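Plukard 2 is out, and page turning finally works

The second major release of Plukard, the open toolkit for turning hand-held gripper recordings into robot training data, went up on 10th December, and for anyone who has fought with jittery finger tracks it's a very good day.

Plukard started as a set of scripts at Rorkance, a small robotics software company, and has been developed in the open from the start. People use it to take recordings made with hand-held grippers, work out where each gripper was at every moment, and write the result in a form that a learning pipeline can read. The first version did that well enough for picking things up and putting them down. It did less well with anything thin, flat or floppy, and the people who filed bug reports said so at length.

The big change is in the pose tracker. Version 1 looked at each marker on its own and picked whichever one gave the cleanest reading. If you rolled your wrist and the front marker went out of view, the tracker hopped over to the side marker and the gripper appeared to jump. Sometimes the jump was tiny and sometimes it was enough to put a fingertip inside the table. The new tracker treats all the faces of a cube as one solid body, solves for them together and carries its estimate through short gaps. Jumps at the handoff from one face to the next are gone from every recording in the project's test set, and that set has 300 recordings in it now.

"I had a folder of clips that I called the bad folder," said Rajitha Wanigasekara, who wrote most of the new solver. "I ran the whole thing overnight in August on an early build, and in the morning I scrolled through the plots and they were just smooth. I went and woke up Renji, who did not thank me."

Renji Sakai looks after the calibration tools, and those have had a proper overhaul too. Setting up a pair of grippers used to mean 21 separate poses, held still, in a fixed order, with a restart if you got one wrong. You can now wave the grippers around in front of the camera for 15 seconds and the software picks the views it wants. If it doesn't have enough, it says which face it's missing. Left and right are told apart by marker ID, so swapping hands halfway through a session no longer ruins the file – a mistake that seems to have happened to every single person on the mailing list at one time or another.

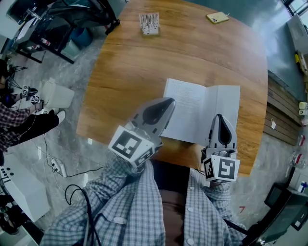
Both grippers over the table, with their marker cubes in view and a booklet lying open.

Paper is where the difference shows up most. Turning one page of a booklet asks a lot of a tracker: the fingers come in low, close together, and the motion that matters is only a few millimeters at the start, when the page edge first lifts. Any noise at that point gets learned along with everything else. The policies trained on version 1 data tended to hover over the page and pinch at nothing. With the same recordings run through the new tracker, the trained policy goes down to the page and commits.

Ville Rantala, who maintains the training examples, has added page turning to the set that ships with the toolkit, along with a two-handed task in which one gripper holds a booklet flat and the other lifts the page. He is delighted with that second one. "Two hands is where I always gave up before," he said. "If the left and right tracks disagree about where the table is, you can't learn anything useful from them. Now they share one frame of reference and they agree. I keep running it just to watch."

There's plenty of smaller stuff in the release notes. The replay viewer opens long sessions without loading the whole file into memory. You can scrub both hands on one timeline, trim a take from the keyboard and tag a bad section without cutting it. The viewer also shades any stretch where the tracker was guessing through a gap, so you can decide for yourself whether to keep it. Export settings are saved with the dataset, a request that had been open since the project's first month.

One thing did not make it. The planner plug-in, which checks whether a recorded motion can be followed by a particular arm before you spend a night training on it, is still in a separate branch. Aslak Wallin has it working for one arm model and says the joint limit checks are solid, but collision checking against the table is slow and he'd like it to be quick enough to run while people are still recording. Testers are welcome, especially anyone with a two-arm setup.

Old recordings load without conversion, but calibration files from version 1 do not, so plan on redoing those before you process anything new. The marker layout is unchanged and existing cubes can stay where they are. Gunnel Bråten has written an upgrade guide that covers this, plus a short page on lighting and shiny tabletops that is worth reading even if you never touch the new version.

Source, binaries and the sample recordings are on the project page. Bug reports go to the usual tracker, and Rajitha asks that anybody with a bad folder of their own please send it in.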